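Reading a river treaty on my lunch breaks

I have spent most of my lunch breaks since December reading about the Reltenlow, a river most people outside the two countries it runs through have never heard of. It starts in the hills of Clestada, crosses the border after a long flat stretch, and ends in the Clesus delta. Clestada wants a dam near the border. Clesus says the dam would break the water agreement the two governments signed a generation ago. The talks have stopped twice and started again both times.

I used to work on trade paperwork for the region, so I knew the names of the border crossings and the customs forms. I did not know much about the water. A reader asked me last month why the two sides can't settle it, and I wrote back a short answer that I now think was wrong. I said it was about electricity. It is mostly about timing.

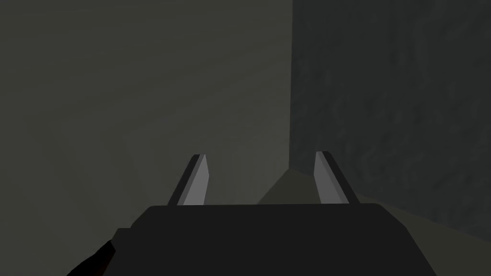 What the agreement says

The text is short, 10 articles and an annex. Article 3 gives Clesus a fixed share of the yearly flow. It says nothing about when in the year that water has to arrive. When it was signed there was no way to hold the river back for a season, so the question did not come up, or if it did, it was left out to get the thing signed.

A dam changes that. Clestada could let the full share through in winter, when it wants the power, and keep the gates nearly shut in early summer, when the delta farmers need water. On paper it would be meeting the treaty. The rice growers downstream would still lose a crop.

Clestada's answer is that it would never do this. That may be true of the present government. The people across the border have to plan for the next one as well, and the one after that.

The annex sets up a joint office to measure the flow at the border. It was supposed to have staff from both sides. For years it has had staff from one side at a time, depending on who was angry with whom. I found two sets of readings for the same spring and they don't match. I can't tell which is right, and I doubt the ministries can either.

The Sundqvist plan

The proposal everyone refers to is called the Sundqvist plan. The full version runs to 337 pages and I have read all of it except the engineering tables. It would let the dam go ahead, a little lower than Clestada wants, in return for monthly minimum flows written into the treaty itself. Clesus would pay part of the cost and get part of the power at a set price.

I think this is a fair starting point. I have two problems with it.

The first is dry years. The plan says that in a drought both sides will consult. They have been consulting for a long time. I would want a number in there, some level in the reservoir below which both countries cut back by the same percentage without a meeting. 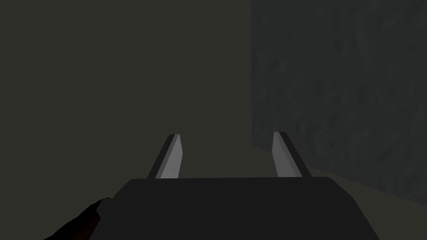
The second is the price. A set price for power looks good when you sign it and bad ten years later to whichever side ended up on the wrong end. I saw the same thing with the old grain contracts. Each time the market moved, somebody's parliament wanted out, and the border crossings slowed down for weeks while they argued. A price that gets reset every few years by a formula would be duller and would last longer.

There is also the matter of who else is in the room. Both countries have bigger neighbors who have offered to help, and both offers come with loans. Clestada has already taken some of the money for access roads. I don't read this as a plot, as some of the papers in Clesus do. Roads have to be paid for. Still, a half-built project with a loan on it is hard to redesign, and the lower dam gets less likely with each stretch of road that goes in.

The next round is planned for the spring, after the snow figures come in. If it was a good winter in the hills, both sides will have an easier time being generous. I plan to read the engineering tables before then, and I'll post my notes on the spillway section if I can make sense of it.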